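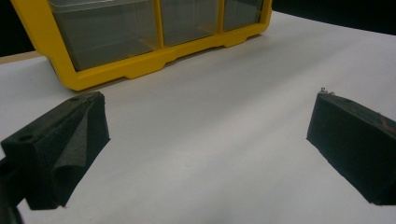 The second bedroom in Yesenia Villca's apartment holds a desk, a shelf of filament and a project that has taken up most of her evenings this year. She calls it Komska. It is a two-fingered gripper that a person holds in the hand, and its recordings are meant to train a small arm she is building to sort hardware into drawers.

Villca repairs dental equipment for a living. She started the gripper with a kit from Prokby, a small parts shop, and kept only the motor mount. The fingers went through 13 versions.

"Version five could pick up anything except a washer," she says. "A washer was the whole reason I was doing this."

The padding gave her the most trouble. Bare plastic slipped on drawer fronts, and thick rubber left too little room to close on an M3 nut. Soft sheet held up better, but the glue let go at the corners. She now trims a new piece every couple of weeks and keeps the pattern taped inside a cupboard door.

The arm is further behind. It has 5 joints, one of which still sags under load, and she is waiting on a replacement gearbox. Until it arrives she records drawer pulls by hand, 14 to a session, and throws out the ones where she rushed – usually the last few.

She plans to post the finger files in March, once the screw holes are the right size.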